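Zeitabgleich und Markerposen in Grusix: Stand im Januar

Mit der Umstellung der Auswertung auf Grusix 6 ist die Zeitbasis der Aufnahmen neu geregelt worden. Die nachstehenden Ausführungen geben meinen Arbeitsstand wieder. Sie richten sich an die Kolleginnen und Kollegen, die Datensätze aus den handgeführten Greifern weiterverarbeiten, und ersetzen den Beitrag zum alten Importskript, der an dieser Stelle nicht mehr gepflegt wird.

Ausgangspunkt war eine Beanstandung von Magdalini Bakalis. Beim Training einer Steuerung, die aus den Greiferkameras Relativbewegungen vorhersagen soll, zeigten einzelne Episoden einen Versatz zwischen Bild und Öffnungsweite der Finger. Der Griff schloss sich in den Zahlen, bevor er sich im Bild schloss. Die Abweichung war klein genug, um bei der Sichtprüfung nicht aufzufallen, und groß genug, um die Vorhersage am Kontaktpunkt unbrauchbar zu machen.

Die Ursache lag in zwei Stellen der Verarbeitung. Zum einen wurden die Zeitstempel der Bilder beim Schreiben vergeben und die der Winkelgeber beim Lesen. Zum anderen nahm das alte Skript an, dass beide Greifer und die Kopfkamera mit derselben konstanten Bildrate laufen. Nominell sind dies 60 Bilder je Sekunde. Tatsächlich driften die Geräte gegeneinander, und zwar nicht gleichmäßig, sodass ein einmal bestimmter Versatz am Ende einer längeren Episode nicht mehr zutrifft.

Grusix führt deshalb jetzt je Datenstrom eine eigene Uhr und bildet diese stückweise linear auf eine gemeinsame Zeitachse ab. Als Referenz dient die Kopfkamera. Die Stützstellen liefert ein Abgleich der Bewegungsprofile: Aus den Markern auf den Greifern wird im Kopfbild die Winkelgeschwindigkeit geschätzt und mit der Drehrate verglichen, die der Inertialsensor im Griff mit 100 Hz ausgibt. Das Maximum der Kreuzkorrelation ergibt den lokalen Versatz. Abschnitte, in denen beide Hände nahezu ruhen, werden übersprungen; dort ist das Maximum zu flach, und eine Interpolation aus den Nachbarabschnitten ist zuverlässiger.

Die Sicht der Greiferkamera selbst wird für diesen Abgleich nicht benötigt, wohl aber für die Posenschätzung zwischen den Markerbeobachtungen. Sie stellt andere Anforderungen als die Kopfkamera. Das Gehäuse deckt einen erheblichen Teil des Bildes ab, und das Weitwinkelobjektiv krümmt gerade Kanten stark.
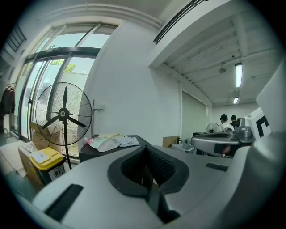
Greiferkamera mit eigenem Gehäuse im unteren Bildteil; rechts das zweite Gerät mit Markermuster, links die Glasfront bei Tageslicht.

Für die visuelle Odometrie wird der vom Gehäuse verdeckte Bereich maskiert. Das alte Skript verwendete dazu ein festes Rechteck, das an den Rändern entweder Gehäusepunkte durchließ oder brauchbare Umgebung verwarf. Gehäusepunkte sind im Kamerabild unbewegt und ziehen die Schätzung in Richtung Stillstand. Serko, unser Kalibrierwerkzeug, erzeugt die Maske nun aus einer kurzen Referenzaufnahme: Bildpunkte, deren Umgebung sich trotz nachgewiesener Drehung nicht ändert, werden dem Gehäuse zugeordnet. Anschließend wird die Fläche um einige Bildpunkte erweitert, damit auch die Lichtkanten auf den Rundungen sicher enthalten sind. Die Fingerbewegung ist darin nicht berücksichtigt. Hierfür gibt es eine zweite Maske, die von der Öffnungsweite abhängt.

Zu beachten ist außerdem die Belichtung. Fensterflächen nehmen bei manchen Handhaltungen viel Raum im Bild ein. Die automatische Regelung reagiert darauf, und die Merkmale im dunkleren Teil des Raumes gehen für einige Bilder verloren. Lionel Bouvier hat vorgeschlagen, die Belichtung fest einzustellen. Davon wurde vorläufig abgesehen. Im Versuch mit fester Belichtung waren die Innenräume gut verfolgbar, das Laub hinter den Scheiben und alles in Fensternähe jedoch überstrahlt. Grusix wertet stattdessen den Belichtungswert je Bild mit aus und senkt das Gewicht der visuellen Messung, sobald dieser Wert springt. In solchen Abschnitten trägt der Inertialsensor.

Der zweite Teil der Arbeiten betrifft die Marker im Kopfbild. Jeder Greifer trägt einen weißen Würfel mit quadratischen Mustern auf den Flächen. Aus einer einzelnen Fläche lässt sich eine Pose berechnen, die aber bei kleiner Abbildung mehrdeutig ist: Zwei Kippwinkel erklären dieselben vier Ecken nahezu gleich gut. Der bekannte Effekt ist ein Umspringen der Pose von Bild zu Bild, während die Hand ruhig geführt wird. Werden zwei Flächen desselben Würfels erkannt, verschwindet die Mehrdeutigkeit in der Regel.
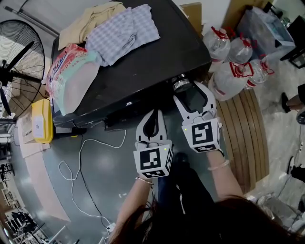
Kopfkamera: beide Greifer mit Markerwürfeln vor der schwarzen Front; am linken Würfel liegen zwei Flächen im Blick.

Grusix behandelt den Würfel daher als einen einzigen starren Körper. Sämtliche erkannten Ecken gehen gemeinsam in die Ausgleichung ein, auch wenn eine Fläche nur streifend zu sehen ist. Voraussetzung ist eine genaue Kenntnis der Lage der Muster zueinander. Bislang wurde diese aus der Konstruktionszeichnung übernommen. Die aufgeklebten Muster weichen davon ab, teils seitlich, teils durch leichte Verdrehung. Serko bestimmt die Geometrie nun je Würfel aus einer Aufnahme, in der der Greifer langsam vor der Kopfkamera gedreht wird. Das Ergebnis wird mit der Seriennummer des Greifers abgelegt und beim Import geprüft. Fehlt der Eintrag, bricht der Import ab. Eine stillschweigende Rückkehr zu den Zeichnungswerten findet nicht mehr statt.

Bleibt nur eine Fläche sichtbar, werden beide Lösungen weitergeführt und erst dann entschieden, wenn eine davon der Drehrate widerspricht. Das kostet Rechenzeit und verzögert die Ausgabe, was bei der nachträglichen Verarbeitung ohne Belang ist. Für einen Betrieb während der Aufnahme wäre dieses Verfahren nicht geeignet.

Eine Bemerkung zur Zuordnung von links und rechts. Im alten Stand wurde die Hand aus der Bildhälfte abgeleitet. Sobald sich die Arme kreuzten oder die Trägerin den Kopf stark neigte, wurden die Ströme vertauscht. Maßgeblich ist jetzt ausschließlich die Kennung der Muster. Wer eigene Würfel druckt, muss die Kennungen vorab in der Gerätetabelle eintragen. Doppelte Kennungen werden abgewiesen.

Geprüft wurde der neue Stand an 43 Episoden, darunter solche mit zweihändigem Greifen in Bodennähe. Diese Haltung ist für die Kopfkamera ungünstig, da Unterarme und Haare zeitweise Teile des Bildes einnehmen und die Würfel flach angeblickt werden. Bei 6 Episoden meldet Grusix weiterhin eine unzureichende Abdeckung der Zeitachse. Sie sind im Datensatz verblieben, tragen aber das Kennzeichen "sync_unsicher" und werden vom Standardfilter ausgeschlossen. In den übrigen tritt der von Frau Bakalis gemeldete Versatz nicht mehr auf. Eine Aussage über die Güte der daraus trainierten Steuerung ist damit nicht verbunden; die Läufe dazu stehen aus.

Zur Durchsicht dient weiterhin Golel. Die Ansicht zeigt die drei Kamerabilder auf der gemeinsamen Zeitachse, darunter Öffnungsweite, Drehrate und die Zahl der erkannten Ecken je Würfel. Neu ist die Einblendung der rückprojizierten Würfelkanten. Liegt die eingezeichnete Kante sichtbar neben der gedruckten, ist zuerst die Kalibrierung des Würfels zu wiederholen und erst danach ein Fehler in der Software zu melden. Auf die Reihenfolge wird Wert gelegt.

Für die Umstellung bestehender Datensätze gilt:

Rohdaten unverändert lassen. Der neue Import schreibt in ein eigenes Verzeichnis.
Für jeden Greifer die Referenzaufnahme nachholen, sofern der Würfel seither nicht gewechselt wurde.
Gewechselte Würfel im Protokoll vermerken und die betreffenden Episoden getrennt importieren.
Zwischenstände des alten Skripts nicht mit neuen Ausgaben mischen. Die Zeitachsen haben verschiedene Nullpunkte.

Offen sind derzeit zwei Punkte. Sotiris Tzavaras untersucht, ob die Rollverschluss-Verzeichnung der Greiferkamera bei schnellen Drehungen in das Modell aufgenommen werden muss. Nach ersten Auswertungen ist der Einfluss am Bildrand messbar, in der Bildmitte dagegen nicht. Ferner fehlt eine belastbare Unsicherheitsangabe für die interpolierten Posen. Derzeit wird ein fester Wert geschrieben, der zu optimistisch ist - wer ihn als Gewicht in einer Verlustfunktion verwendet, sollte dies berücksichtigen.

Die Gerätetabelle und die Serko-Vorlagen liegen im Projektverzeichnis Mavromatis unter "kalibrierung". Änderungen daran bitte nur über eine Anfrage an Herrn Tzavaras oder an mich.

Ourania Sarantis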